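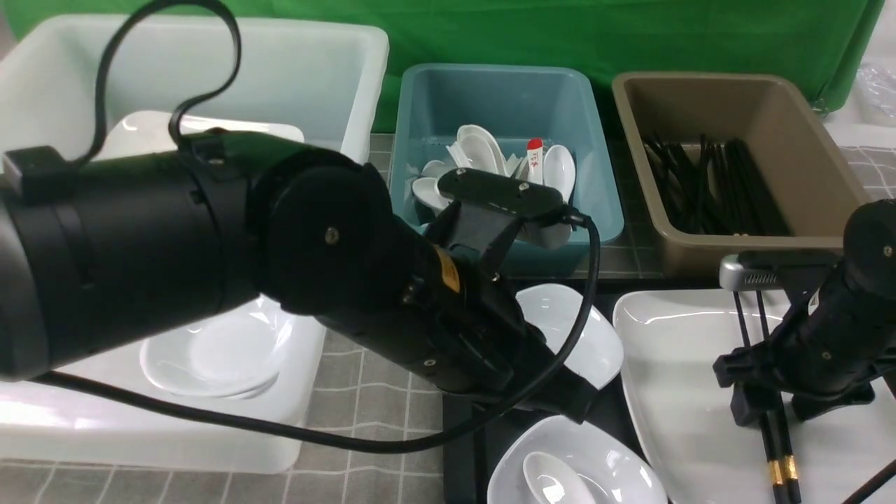 Annick Pichon has been restoring pipe organs for most of her working life, and she still does the first day of every job the same way. She sits in the building and listens to the instrument being played by whoever normally plays it.

"I don't touch anything," she says. "I want to hear what they've gotten used to. People work around a bad note for years. They leave it out of the hymn and the congregation never hears it."

Her shop is in Fledmont, in a former feed store two streets back from the river. The front room is the office. The back room has the voicing bench, the leather, and racks for pipes that have come out of churches and are waiting to go home again. When I visited, the racks held most of the Narnitz organ, a two-manual instrument of 538 pipes. The church council there voted to repair it after a long argument over whether to buy an electronic one.

Pichon stayed out of the argument. "They asked me to come and speak and I said no. I gave them a price and a list of what was wrong. If I stand up in front of them, I'm selling."

The list ran to four pages. The main problem was the wind supply. The bellows had been patched with the wrong glue at some point, probably in the 1970s, and the patches had gone hard and cracked along the folds. The leather on the pneumatics was failing too. None of this is unusual, she says, and most of it is slow work without being difficult.

"You strip it, you clean the wood, you cut new leather, you glue it. Then you do the next one. On this job there are 192 of the small ones. You put the radio on."

She uses hot hide glue throughout. It comes apart again with warm water, and she expects that somebody will need to take it apart. "This leather is good for sixty years if the mice stay out. I won't be the one doing it next time. I'd like that person not to swear at me."

Carter Bergeron has worked with her for six years. He came from furniture making and answered a notice she had put up at the lumber yard. He does most of the casework and all of the lifting, and lately he has started voicing, the part of the trade that takes longest to learn. Voicing means adjusting the mouth of each pipe so that it speaks promptly and matches its neighbors.

"I was scared of it for a long time," Bergeron says. "With a board, if you cut it wrong you get another board. These pipes are a hundred years old. You take off a little metal and it's off."

Pichon started him on a rank of damaged pipes she had bought from Gauthier, a supply house that closed down and sold its stock by the crate. He was allowed to ruin as many as he liked. He ruined quite a few, and then fewer.

"He hears pitch better than I do now," she says. "My ears are older. I still hear speech better, how the note starts. So between us we have one good pair."

The question of money comes up in any conversation about organs. A small releathering job might be covered by a bake sale and one generous family. A full restoration is a different matter, and Pichon has seen churches close halfway through raising the funds. At Prurley the building was sold with the organ still in it. The new owner called to ask whether the pipes were worth anything as scrap. She drove out and bought the lot for 1,000 dollars, and it took her and Bergeron two trips with a rented truck.

"I didn't need it," she says. "I had no place for it. It's in my barn." Some of the wooden pipes have since gone into other instruments, with a note glued inside each one saying where it came from.

I asked whether she thought there would be work for Bergeron in thirty years. She took a while to answer.

"Less than now. But there are fewer of us, too. I turned down three jobs in May. So I don't know – maybe it evens out."

Bergeron is less worried. He says the calls he takes are often from younger organists who want the old instrument fixed and know how to ask for it. One of them sent recordings of every stop, labeled, before he had even been out to see the place.

The Narnitz pipes go back this summer. The case and the blower come first, then the windchests, then the pipes, smallest last. Tuning will take two people several days, one at the keys and one inside the case, with the doors shut and the furnace off so the temperature stays put.

"After that they'll have a service and I'll sit in the back," Pichon says. "The organist there leaves out the low F sharp. I want to see if he remembers to play it."

Interview published 02/06/2018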